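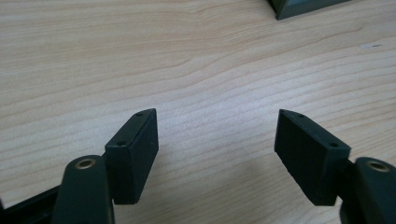 June 7, 2021

Home from Girkville at last, and I am writing this with my shoes still on, which tells you how the drive went. The road past Mornley is down to one lane again and I sat behind a hay truck for so long that I started to feel fond of it. The windows were open, though, and everything smelled like cut grass, so I can't complain too much (I did complain, out loud, to the radio).

The garden came through my being away better than I deserved. The beans have climbed right over the top of their strings and are waving around looking for something else to grab, bless them, and the peas are finished and need to come out. I had promised myself I would put in only 4 tomato plants this year, after the jars from last summer that I was still eating in December, and then of course I stopped at Lullero on the way out of town and came home with a whole tray.

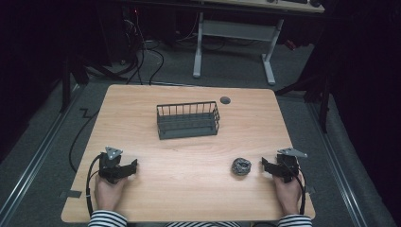

They are sitting on the back step now, a bit floppy from the heat of the car, and I gave them a good long drink before I had anything myself. Tomorrow I'll dig over the bed by the fence and find the stakes, wherever I put them. Still no rain. Soup and toast for supper, and then bed with the window up.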